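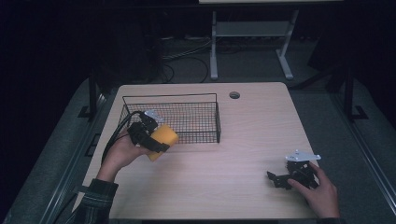
Rullmont location guide - FAQ

Last updated January 20, 2023

What is this site?
A fan guide to the places used in Rullmont, the hospital drama. Started it after series one, still going.

Where was the hospital?
Outside shots are Perkwood, an old teacher training college. Inside is mostly a set. The long corridor with the green tiles is real though, ground floor, east side.

Can I visit Perkwood?
Grounds yes, buildings no. Gate shuts at dusk. Park in the village and walk up, the drive is private.

Why does the front door change in series 2?
Different building! The college had scaffolding up that August so they used the side entrance of the old library in town. Look at the steps - five in series one, three after.

Is the Likano a real café?
Was. Closed now, it's a phone repair place. The sign was put up for filming and taken down again after. The window seat where the sisters argue is gone too, sorry.

How many locations have you found?
98 so far. Still missing the canal bridge from the christmas special and the bungalow with the blue garage. Emails welcome on either.

Was any of it filmed in the same place as Bravo?
Yes, the underpass. Both shows, same end of it, you can match the drain cover. Bravo used it at night so it looks longer.

Can I use your then-and-now photos?
Small ones on a blog, fine, with a link back. Not in print without asking. Screen grabs aren't mine to give.

Do you do guided walks?
No. There is a walk you can print, some 200 minutes if you stop for lunch. Starts at the station, ends at the underpass. Hilly in the middle.

My comment hasn't shown up?
I approve them by hand and get behind. Anything over 2000 characters gets chopped by the form, so split it. No house numbers please - people live in these places and I will delete them.

Will there be a series three page?
When I've watched it properley. Map first, then the episode notes.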